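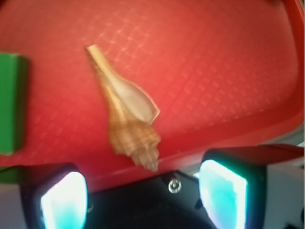
Vedby cart – workshop notebook
June, front steering and parking brake

9:10
Carrying over from the last entry: the cart pulls left when it sets off under load, gone by walking pace. Empty, no pull. Same on the painted floor and on the ramp outside. I had put it down to tire pressure. Pressures checked cold this morning, all three equal, so that's out.

State of the cart as found: Horkel hub motors in both rear wheels, firmware unchanged. Pridier pack at 7 bars on its own display. Front fork on the old bearings. Cargo box on, lid off, sandbags in. The steering actuator is the second Pandey unit, the one with the longer lead. The first one is on the shelf with a tag on it and shouldn't be refitted until the connector is redone.

Plan for today is to separate motor mismatch from steering compliance. If it's motors, the pull should follow the motors when they are swapped side to side. If it's steering, it stays left.

9:50
Cart on stands, rear wheels free. Commanded equal torque to both hubs at the lowest setting where they reliably turn. Right hub starts first every time. Left hub hesitates, then catches up. Looked at it on the scope: the left current rises in the same shape as the right but the wheel lags it. That points to drag in the left hub more than anything in the controller.

Turned both by hand with power disconnected. Left has a tight spot once per turn. Hadn't noticed it before since the cogging hides it unless you go very slowly. Marked the tight spot on the rim with tape, aligned to the valve.

Reminder for whoever does this next: unplug the phase leads as well as the pack. With the phase leads connected and the controller in its sleep state the wheels feel stiff on both sides and you'll chase a fault that isn't there. I lost part of a morning to this in the spring.

10:40
Left hub off. Brake disc is not flat. Put it on the surface plate and it rocks. The tight spot is the disc dragging in the caliper, nothing to do with the bearing or the windings. Disc bolts were all at torque, so it was either bent before fitting or it got knocked when the cart came off the ramp sideways. The second is my guess. There is a bright mark on the outer edge at the same angle as the high point.

No spare disc in the drawer. The drawer label says there are two. Changed the label.

Took the right disc off for comparison. Flat. Refitted right, left the disc off the left side for the rest of the day. Cart therefore has one rear brake plus the parking pawl. Wrote this on the yellow card and hung the card on the key switch. Nothing goes up the ramp in this condition.

11:30
Floor test, left disc removed, same sandbags, same lane between the lathe and the roll-up door. Pull is smaller. It has not gone away. So the disc was a part of it and there is something else.

Ran it 12 times, alternating direction down the lane to cancel the slope of the floor. The offset at the end of the lane was to the left of the cart in every run, whichever way it was facing. Floor slope ruled out.

Swapped the commanded sides in software (left command to right hub and the reverse). No change in direction or size that I can see on the tape. Motors ruled out as well, or near enough for today.

12:15
That leaves the fork. Had the front wheel held straight by the actuator and pushed on the rim by hand. There's movement. It is hard to say by eye where it comes from, so I put a dial indicator on each joint in turn, starting at the wheel and working back:

Axle to fork: nothing.
Fork to stem: nothing.
Stem to steering arm: small, repeatable, same both ways.
Steering arm to actuator rod end: most of it. Moves freely to the left and stops hard to the right.
Actuator body to chassis bracket: slight. The bracket flexes visibly under load but springs back.

The asymmetry at the rod end is interesting. A worn joint should be loose both ways. Took it out. The ball is fine. The hole in the steering arm has gone oval on one side, toward the left, and the bolt walks across it when the wheel loads up. Under an empty box there's not enough side force to shift it. Fits everything seen so far.

Arm is the aluminum one from the first batch, made before we agreed on bushings. Should have been replaced when the fork was rebuilt and wasn't. The drawing has been right for months. The part on the cart was never updated, and the build sheet says it was. Build sheet corrected.

13:30
Made a new arm blank from the thicker plate. Steps, for the record:

1. Cut blank long, faced both ends.
2. Drilled and reamed stem end to the drawing. Kept the reamer for this job separate from the general set.
3. Drilled rod end oversize for a steel bushing. Pressed bushing, checked it sits flush on both faces.
4. Deburred. Left the outer corners square for now, can be rounded when we do the final set.
5. Trial fit on the stem, clamp bolt snug.

Step 3 needs a jig. I did it in the drill press vise with a parallel underneath and it came out square, but it took two tries at setup and I would not want to make a run of them that way.

Bolt changed to one with a plain shank through the bushing. The old one was threaded all the way, and the thread acted as a file. That is probably what started the wear. There are three more bolts of that type on the cart that I can find – two at the actuator bracket, one at the pawl. The bracket ones are clamped hard and shouldn't move. The pawl one pivots. Put on the list.

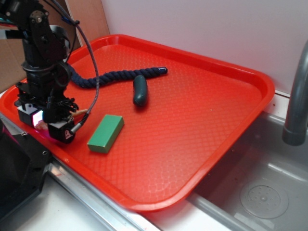
15:00 Retest with new arm

Dial indicator first, same joints, same order. Rod end is now still in both directions. Stem to arm unchanged, small. Bracket unchanged, still flexing. The bracket is now the softest thing in the chain.

Floor test, left disc still off. Pull not measurable on the tape with full sandbags. The line has a slight wander that changes sign from run to run, and I take that to be the steering loop hunting. With the slop gone the loop gain is too high. It was tuned around a loose joint.

Dropped the proportional gain one step. Wander reduced. Dropped it another step and the cart became slow to correct coming out of the turn by the roll-up door, so went back up one. Did not touch the integral term. Parameter file saved under a new name with the arm change noted in the header. The old file is kept but it should not be loaded on a cart with the bushed arm. It will oscillate at anything above walking pace.

One odd thing during the runs: the Pandey actuator reported a position fault once, on power-up, and cleared by itself. Didn't come back in the remaining runs. The longer lead runs next to the left phase cable for most of the chassis length. Could be pickup, could be the connector. Rerouted the lead along the opposite rail with cable ties for now. If it faults again with the new route then it's the connector.

16:10 Parking pawl

Had meant to leave this for another day, but with one disc off the pawl matters more.

Pawl drops into the toothed ring on the right hub. Engages reliably on the flat. With the cart held at the foot of the ramp by hand, box empty, it engaged and held. With sandbags in, it engaged but let the cart creep to the next tooth before it caught. The creep is within what the drawing allows. I don't like it for a cart that is meant to park itself beside people unloading it.

Options as I see them:
– Finer ring. Needs a new ring and a new pawl tip, and the teeth get thinner.
– Two pawls offset by half a tooth on the same ring. Halves the creep, keeps the ring. Needs space on the bracket that I think we have on the outside.
– Hold with the motors until the pawl is confirmed home, then release. Costs no parts. Depends on the Pridier pack being alive, which defeats the point of a mechanical lock.

Leaning toward the second. Sketch is in the back of this book, not to scale. Have not checked clearance to the brake caliper with the wheel at full suspension travel.

Pawl pivot bolt inspected while in there. Thread marks in the bore, as suspected, no measurable ovality yet. Replaced with plain shank. Lightly greased.

17:00 Open items

Left brake disc: order, plus spares for the drawer. Check the new ones on the surface plate before they go on.
Actuator bracket: gusset or thicker plate. Gusset is quicker. Would rather see a number for the flex before deciding, so someone should load it properly on the bench.
Drill jig for the steering arm.
Redo the connector on the shelved Pandey unit.
Actuator lead: watch for the position fault after rerouting.
Loop gains: repeat on the ramp once both discs are on.
Pawl: clearance check, then a mockup of the offset pair.
Build sheet: go through the rest of the lines against the physical cart. If one is wrong there may be others.

Cart left on stands, pack disconnected and on the charger, yellow card on the key switch. Old arm and old bolt are in a bag taped to the fork drawing.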